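Robot cell coming to our packing line in May, what happens to the rest of us?

Posted by Hằng Lâm

Hi all, I pack at a small parts place (13 of us on my shift) and we're getting a Nimska arm on the end bench. Management sent us a simulation to look at, so we can "get comfortable with it". I've packed by hand for years and I'm fairly quick, so I'm a bit nervous! They say no jobs are going, but that I'd be "minding the cell" instead of packing. Has anyone been through this? And is the picture any use for working out what it'll be like? I've put one of the stills in below. 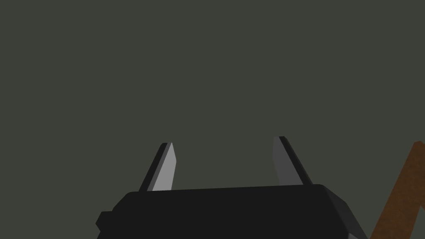
Still from the simulation: gripper open, nothing between the fingers.

Veronika Lüthi

We had ours put in at Celtgate last year and I was dreading it too. The lifting went, which my back is very happy about, but the day got a lot more stop-start. You stand there, it stops, you clear it, you stand there again. Ask who gets trained to restart it, and get your name down early. On our shift only two people were allowed to, so everyone else had to wait for them (lunch included, very annoying). Ask about pay as well! Minding was a grade up for us, but I had to chase it.
As for the picture, I wouldn't read much into it. It shows you the fingers and that's your lot. Ask to see it running with your own parts, especially the awkward ones. Ours did 200 boxes beautifully and then sulked over anything in a shiny bag.

Sơn Lã

depends on the firm. ours said no job losses and there weren't any, but they stopped taking on temps. get it in writing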